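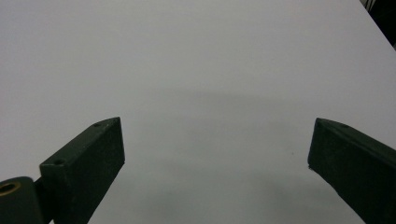

Pale surface, soft shadow. Morning, everyone.

Search posts Search people Clear

Bergþóra Norðdahl
August 1, 2025

1/ Some of you asked how the Prullance comic was made. It is a short one, eight pages, for a small travel magazine called Emari. I will try to tell it in order.

2/ They wrote to me in April. The brief was one sentence: a ferry captain in Ivovdale loses her favourite hat. No hero, no villain. I said yes the same evening.

3/ First I did pencils on cheap paper. I drew the captain 58 times before her nose was right. My neighbour thinks this is not a normal job.

4/ The colour was harder. The magazine prints on a grey kind of paper and my blues became mud. The editor, Juhl, sent me a test sheet and I changed the whole harbour to green.

5/ Lettering I do by hand – slow, but I like how it wobbles. English is my third language, so a friend checked every balloon. She found "the wind is blowing me hat" on page two. We kept it. The captain talks like this now.
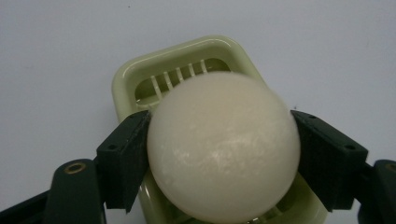
Tomasz asked under the last post whether the hat comes back at the end, and if not, could there please be a second story.

6/ I will not say about the hat! But a second story, yes, I have some sketches. Juhl has not seen them yet.

7/ The first printing was 360 copies and 322 are gone. If you want one, write to the magazine, not to me. I have only my own copy and it has coffee on the cover.

Comments

inkpot_831: Green harbour was the right choice. Page six is on my fridge.

Marisol: What nib do you use for the lettering?

Deb K: Me hat. I love her already.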